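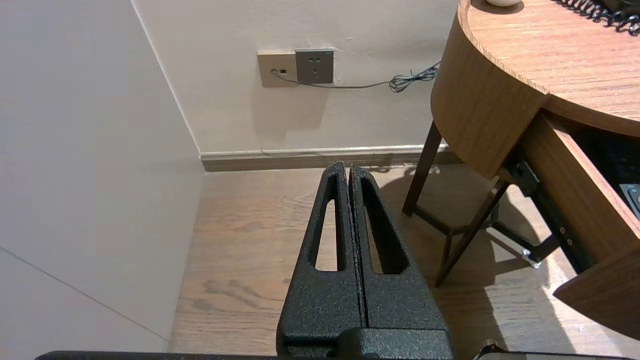 Wanted: Living Room Tidier, Clastcombe

Hegazy Lettings needs one patient person to put our furnished apartments back in order between tenants. It's 30 hours a week, starting in March.

You'll coil cables, wipe scuffs off cream walls and return small objects to where a sane person would look for them. Remote controls take up more of the day than you'd think — some have the buttons labeled in Chinese, so a little reading knowledge is welcome. 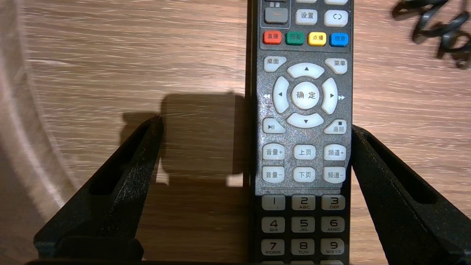
Batteries are on us. So is lunch, if you like soup. No experience needed, but please don't be a person who owns a "misc" drawer.

Write to Agathe Guillot, Room 316, by 24/11/2025.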